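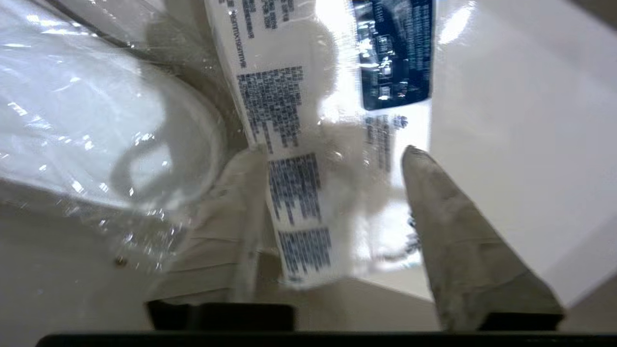
Kunstverein Fonberg e. V. · Abteilung Druckgrafik

Häufige Fragen zur offenen Druckwerkstatt

Schön, dass du bei uns gelandet bist! In der Werkstatt wird geschnitten, geätzt, gewalzt und gekurbelt, und wer einmal den ersten eigenen Abzug vom Stock gezogen hat, kommt meistens wieder. Weil uns per Mail immer wieder ähnliche Fragen erreichen, haben wir die Antworten hier gesammelt.

Muss ich zeichnen können?
Nein. Viele bei uns haben zuletzt in der Schule gezeichnet und machen trotzdem wunderbare Blätter. Gerade der Linolschnitt verzeiht eine Menge, und eine etwas wacklige Linie sieht im Druck oft lebendiger aus als eine perfekte. Du kannst auch mit Schablonen arbeiten, Blätter und Stoffreste abdrucken oder ein eigenes Foto durchpausen.

Welche Techniken kann ich ausprobieren?
Linolschnitt und Holzschnitt gehen immer. Dazu kommen Kaltnadel, Ätzradierung, Aquatinta und Monotypie. Lithografie bieten wir nicht an, dafür fehlen uns die Steine und der Platz (wir träumen weiter davon). Siebdruck läuft über die Abteilung Plakat, bitte frag direkt dort nach.

Ich habe noch nie gedruckt. Wo fange ich an?
Am besten mit dem Einführungsabend. Du schneidest ein kleines Motiv, lernst die Walzen und die Handpresse kennen und gehst mit einer Handvoll fertiger Karten nach Hause. Danach darfst du zu allen offenen Zeiten kommen. Für die Radierung gibt es eine eigene Einweisung, denn dort wird mit Säure gearbeitet, und da sind wir streng.

Wie groß sind die Gruppen?
Höchstens fünf Personen pro Einführung. So kommt jede und jeder wirklich an die Presse, und es bleibt Zeit für die Fragen, die erst auftauchen, wenn die Farbe schon auf der Platte ist. In der offenen Werkstatt kann es voller werden, dann hängt eine Liste für die Pressen aus.

Wann ist geöffnet?
Die offene Werkstatt beginnt um 17 Uhr und endet um 21 Uhr. Bitte fang nach 20 Uhr keine neue Auflage mehr an, das Putzen dauert immer länger, als man denkt. Die aktuellen Tage stehen im Aushang neben der Eingangstür und im Rundbrief. Im August ist die Werkstatt geschlossen.

Was ist die Didaletti?
Unser ganzer Stolz! Die Didaletti ist die große Tiefdruckpresse hinten im Raum, die mit dem Sternrad. Sie kam in Einzelteilen aus einer aufgelösten Druckerei zu uns und wiegt 900 Kilo. Man dreht sie mit zwei Händen und etwas Schwung, und sie läuft so ruhig, dass selbst die zartesten Kaltnadellinien sauber kommen. Benutzen darfst du sie nach der Einweisung in die Radierung. Die Filze bitte immer nach dem Drucken herausnehmen und aufhängen, niemals unter Druck liegen lassen.

Welches Material wird gestellt?
Walzen, Schneidewerkzeug, Reiber, Schürzen, Gaze und Lappen sind da. Druckfarbe ist in der Werkstattgebühr enthalten, solange du im üblichen Rahmen arbeitest. Wir drucken im Hochdruck mit den wasserlöslichen Farben von Cikico, im Tiefdruck mit einer klassischen Ölfarbe. Eigene Farben kannst du gern mitbringen, beschrifte die Dosen aber bitte.

Und das Papier?
Probepapier liegt im Regal und darf einfach genommen werden. Für gute Abzüge verkaufen wir einzelne Bögen zum Einkaufspreis, darunter das Kupferdruckpapier Fourie in Weiß und in Naturweiß. Das naturweiße ist unser heimlicher Favorit: weich, saugfähig, und beim Feuchten bleibt es wunderbar gutmütig. Transparente Folie für Schablonen gibt es als Zuschnitt an der Theke.

Was kostet das Ganze?
Ein Abend in der offenen Werkstatt kostet für Mitglieder 5 Euro, Gäste zahlen das Doppelte. Der Einführungsabend wird gesondert berechnet, der aktuelle Preis steht jeweils bei der Ausschreibung. Wer gerade wenig Geld hat, schreibt uns eine kurze Mail. Da finden wir eine Lösung, und Nachweise wollen wir keine sehen.

Was soll ich anziehen?
Etwas, dem ein Farbfleck nichts ausmacht, und geschlossene Schuhe. Lange Haare bitte zusammenbinden, Ringe und Armbänder vor dem Kurbeln ablegen. In den Ätzraum geht es nur mit Schutzbrille und Handschuhen, beides hängt an der Tür.

Kann ich meine Platten und Drucke bei euch lassen?
Drucke dürfen bis zum nächsten offenen Abend im Trockengestell liegen. Schreib deinen Namen mit Bleistift auf die Rückseite. Für Platten und Druckstöcke gibt es Fächer, die an Mitglieder vergeben werden. Zurzeit sind alle belegt, wir führen eine Warteliste.

Dürfen Kinder mitkommen?
In die offene Werkstatt ab zwölf Jahren und in Begleitung. Für Jüngere gibt es in den Herbstferien die Kartoffel- und Stempelwerkstatt, und da geht es herrlich bunt zu.

Muss ich meine Auflage nummerieren und signieren?
Du musst gar nichts, aber es lohnt sich, die Gewohnheit früh anzunehmen. Üblich ist Bleistift unter dem Druckrand: links die Nummer des Blattes und die Höhe der Auflage, in der Mitte der Titel, rechts die Unterschrift. Probedrucke bekommen statt der Nummer das Kürzel e. a. oder schlicht das Wort Probe.

Kann ich bei euch ausstellen?
Unbedingt! Im Dezember hängen wir in den vorderen Räumen die Jahresausstellung der Druckgrafik, und alle, die im laufenden Jahr bei uns gedruckt haben, dürfen ein Blatt einreichen. Eine Jury gibt es nicht. Das Papierformat ist frei, nur die Rahmen müssen in unser Schienensystem passen. Vom Verkauf behält der Verein nichts ein.

Was hat es mit dem Blattarchiv auf sich?
Von jeder Auflage, die in der Werkstatt entsteht, erbitten wir einen Abzug für unser Archiv. Inzwischen liegen dort 2.080 Blätter in flachen Schubladen, von der ersten schüchternen Linolkarte bis zur riesigen Farbradierung. Du darfst nach Absprache darin stöbern, und das ist die beste Anregung, die wir kennen. Bitte mit sauberen Händen und am großen Tisch.

Vermietet ihr die Werkstatt auch?
An Schulklassen und andere Vereine gern, sofern jemand von uns dabei ist. Für private Feiern geben wir die Räume nicht her.

Kommt man mit dem Rollstuhl hinein?
Zur Werkstatt ja, der Eingang vom Hof ist ebenerdig, und zwei der Arbeitstische sind höhenverstellbar. Der Ätzraum liegt leider drei Stufen höher. Melde dich vorher kurz, dann ätzen wir deine Platte gemeinsam mit dir ab und bringen sie dir zum Kontrollieren heraus.

Meine Frage steht nicht auf der Liste.
Dann schreib an die Abteilung oder komm während der offenen Zeiten vorbei. Anmeldungen zur Einführung nehmen wir nur schriftlich an.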